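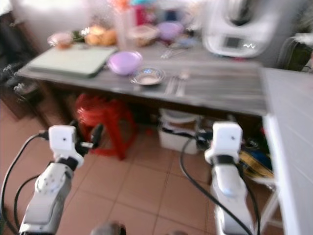 Starter notebook, June, second entry

Half past six in the morning and the kettle is on. I want to get all of this down before the others come in, as I promised to write up the rye properly this time and the last entry was four lines and a coffee ring, for which I apologise to whoever tried to bake from it.

Where we had got to

For anyone picking this up cold, we are trying to settle on one rye starter for the Werkum workshop, instead of the two we have been keeping going out of sentiment. The older of the two is the Stanport, which came to us in a jam jar and has always been sharp and a bit slow. The younger is the Tarkent, which I raised from scratch over the winter on wholemeal rye and water, and of which I am, I admit, much too fond. Both have been kept at the same thickness, like a loose porridge, and both are fed in the evening after the washing up.

The trouble last month was that we could never compare them fairly. One would get fed late, or somebody would use the white flour by mistake (it was me, twice), and then we would all stand about tasting bread and having opinions that meant very little. So this time I have been strict. Same sack of flour, same jug of water left out overnight, same shelf.

What I did

Took 110 grams of each starter last night and built them up in two stages, with the first feed at teatime and the second just before bed. I weighed out 2,000 grams of rye flour for the whole batch and split it evenly, then worked in the water by hand until there were no dry bits left at the bottom. Rye is not a dough you knead so much as one you persuade. It sticks to everything, and a wet hand and a bit of patience will get you further than any amount of extra flour. Please do not add extra flour! I know how tempting it is when it looks like wet cement, but it comes good in the tin.

Salt went in with the second feed for both. I did wonder about holding it back for the Stanport, to give it a bit of help, but then we would be back to comparing two different things.

Overnight

Left them for nine hours with damp cloths over the top. The Tarkent had domed nicely by this morning and smells of apples and a little of beer. The Stanport had risen too, though less, and had that flat top with the small pinholes that we have seen before. Its smell is much more like yoghurt. I dipped a spoon in each and the Stanport made my eyes water slightly, though I should say I hadn't had breakfast.

The dough was warmer than I would like, for both. The shelf by the window catches the sun earlier now than it did in spring, and I think we ought to move everything to the lower shelf until autumn. I have made a space there already, so if you are looking for the seed tins they are under the bench, on the left, behind the scales.

Baking

Six small tins, three to each starter, smoothed with a wet spoon and dusted with a little flour so we can watch for the cracks. I put them in when the surface had opened up all over, and turned the oven down after the first quarter of an hour. The Tarkent loaves coloured faster. I don't know why this should be and would welcome ideas. It may only be the hot corner at the back, so next time I'll swap them over halfway and see whether the difference goes away.

None of them has been cut. They need a full day wrapped in cloth, and I would be very grateful if everybody could leave them alone until tomorrow, however good the room smells. Last time an end went missing and it was gummy, and then the whole batch got the blame for it.

Odds and ends

The Wattimena flour is nearly finished. There is enough for one more batch of this size if we are careful, and I would rather not change flour in the middle of things, so could whoever does the next order please ask for the same grind, the medium one.

The lid of the big crock has a chip on the inside edge. Still usable, but run a finger round it first.

To do tomorrow: cut one loaf from each, taste before reading any of the above, and write your notes on the loose sheets at the back. Feed both starters tonight as usual, rye only. I'll be in by seven with butter.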